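第四章 共用活动间的软垫、织物与小件物品整理

4.1 适用范围

本章适用于Ivano系列软垫坐具、深色盖布及随附小件物品的日常整理与收纳。坐具的组装见第二章,清洗与去渍见第五章。使用单位可根据本章内容制定内部规程,但不得降低所列安全要求。

4.2 整理前的准备

1. 确认软垫表面没有尖锐物品。笔类应盖好笔帽或收回笔芯后再移动。
2. 将衣物、纸张、电池、带线设备分别归拢,不得叠压在一起。
3. 准备收纳盒2只,一只专用于电池,另一只用于其他小件。电池盒应选用不导电材质,并带盖。
4. 检查通道。长桌与矮桌之间应留出可供一人正常通过的宽度,背包等随身物品不得放在通道地面上。

4.3 软垫表面的小件物品

软垫表面柔软,适合临时摆放轻小物品,不适合长期存放。圆柱形电池宜平放成一排,便于清点和取用;手机、平板等设备应与电池分开放置。

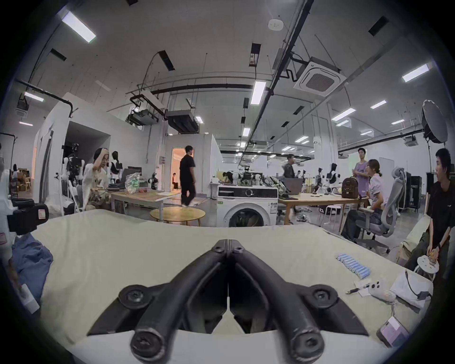

收取电池时,应按以下顺序操作:

1. 从排列的一端开始,逐节拿起,查看外皮有无破损、鼓胀或渗液。
2. 将完好的电池同向放入电池盒,正负极不得与金属物件接触。
3. 有疑问的电池单独装袋,并在袋外注明“待检”,不得放回原处。
4. 合上盒盖,将电池盒放在阴凉干燥处,避免阳光直射。

注意:连接线应先从设备一端拔下,再松散盘绕。不得以拉扯线身的方式断开连接,也不得将线压在软垫与扶手的缝隙中。

纸张与笔最后收取。写有记录的纸张应放入文件夹,不得随塑料袋一并丢弃。塑料袋在丢弃前须打开检查。

4.4 盖布的展开与折叠

盖布用于软垫坐具的防尘。Bakus型盖布与Kireck型盖布尺寸不同,不得混用,型号见布边缝标。盖布的订货编号为3,062,补购时请一并提供型号。

1. 双手分别捏住同一条长边的两角,将布提起,使其自然下垂。
2. 向两侧平稳用力,使上边绷直。中部略有下垂属正常情况,不必用力拉平。
3. 轻抖2次,待皱褶散开后,将两角对齐合拢。
4. 将对折后的盖布平放在桌面上,自中间向两侧抚平,再沿长边对折。
5. 继续折叠至宽度为30厘米,折边朝外放入柜中。

警告:不得在灯具、加热器具或正在运转的电器上方抖动盖布。

盖布尚未干透时不得折叠入柜。如需晾放,应将其搭在圆杆上,避免搭在边角锋利的桌沿。深色盖布首次使用前应单独过水,以免浮色沾染浅色软垫。 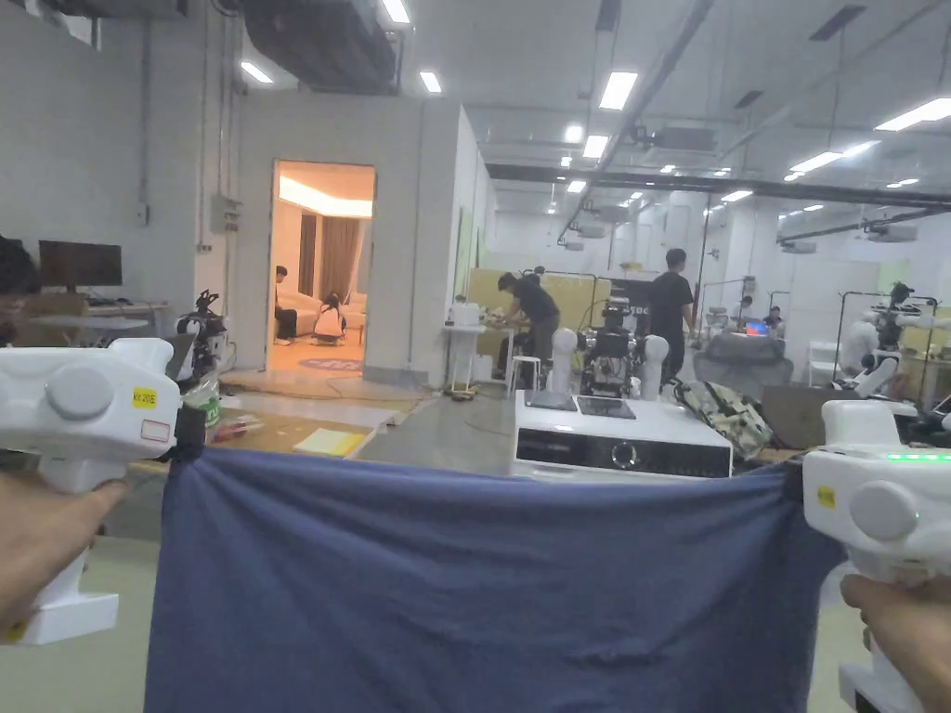 Seppälä来函提出,按第3步合拢两角时,布的下缘容易错开,一个人很难兼顾,建议改为先把布平铺在桌上再对角。来函还询问,省去抖布一步是否会影响折叠后的平整。

编写方答复如下:桌面长度足够时,可以采用平铺对角的方法,第1步至第3步相应省略,直接从第4步的抚平开始。平铺前应将桌面擦净并移开笔、工具等硬物。皱褶较少的盖布不经抖动也可折平;皱褶明显时,仍应先行抖开。两人共同操作时,由一人固定上边两角,另一人理顺下缘,双方应在同一侧沿折线对齐后再放手。

4.5 整理后的检查

1. 软垫表面及缝隙内无遗留物品。
2. 电池盒已加盖,待检电池已另行存放。
3. 盖布已按型号分层放置,缝标朝向柜门。
4. 衣物已挂起或折好,不与盖布放在同一层。

检查中发现软垫开线、扣件松动的,应停止使用该坐具,并按第六章所列方式报修。报修时须写明坐具型号及损坏部位。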